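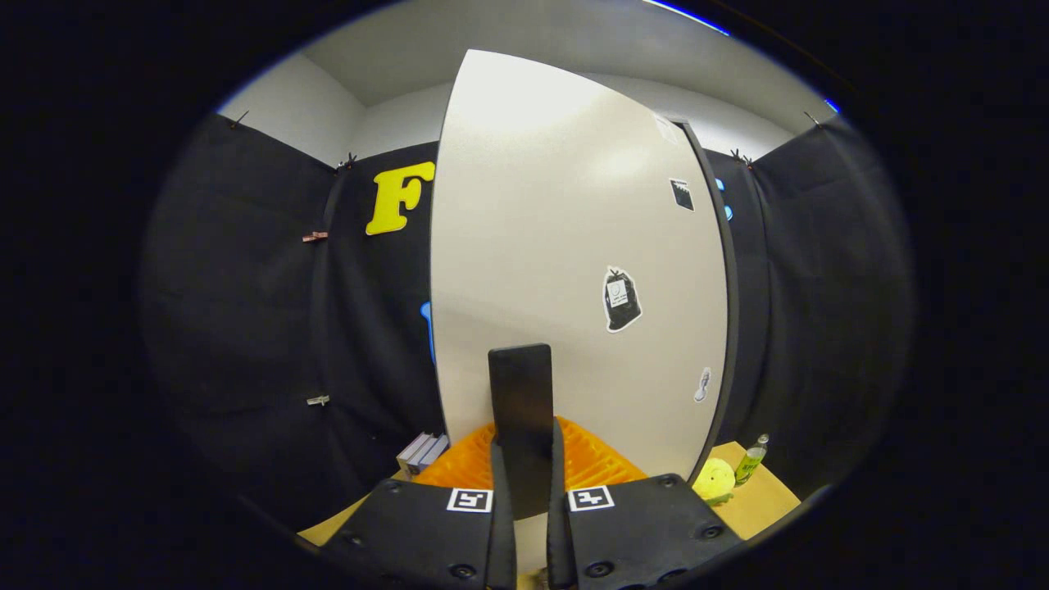

The best rule I know for hand-held gripper work fits on one line: write down what is on the table before you pick anything up. I have been pushing it on everyone at Pudmont since October, and I'm going to push it on you too, because I think good written practice is the most exciting thing happening in this field right now (yes, more exciting than the new models).

We have plenty of standards for machines. There are rules for guarding, for stopping distance, for who may stand where while an arm is moving. All good, all hard won. But a growing share of what robots learn comes from a person holding a gripper and doing a task by hand, and for that part most groups still run on habit. One operator closes the fingers low on an object, another closes them in the middle, and both call it a normal grasp. A marker on a finger gets scuffed and stays in service until someone happens to look at it. Then three months later somebody is trying to work out why two batches don't agree!

Hsiu-ying Liu and I went back through 147 session sheets last spring. Five had a full list of objects. Five! The rest said things like "usual setup," and I wrote some of those myself, so I'm not pointing fingers. What made me so keen on fixing it was how little the fix cost. A decent sheet takes 60 seconds. It asks for the objects, the backdrop, the lighting, the condition of the markers, the finger pads fitted, and the initials of whoever checked them.

Remo Lombardi disagrees with me, and his argument deserves a fair hearing. He thinks rules like these make every session look the same, and that a robot trained on tidy tables will fall apart in a messy kitchen. I share the worry. Variety matters a great deal, and I'd be the first to complain about a rule that banned a stray ball or a bottle from the work area. But a record doesn't ban anything. Put out whatever clutter you like, move it every ten minutes, hang a different cloth behind it, and write down that you did. Then you can tell later how much variety you really had, which at Jevari they couldn't do for a set of 800 recordings.

I'd go further and ask for the sheets to be published with the data, blank boxes and all. Ettore Parisi has a draft template going around, and the section on marker wear still needs work, so send him your comments by Monday.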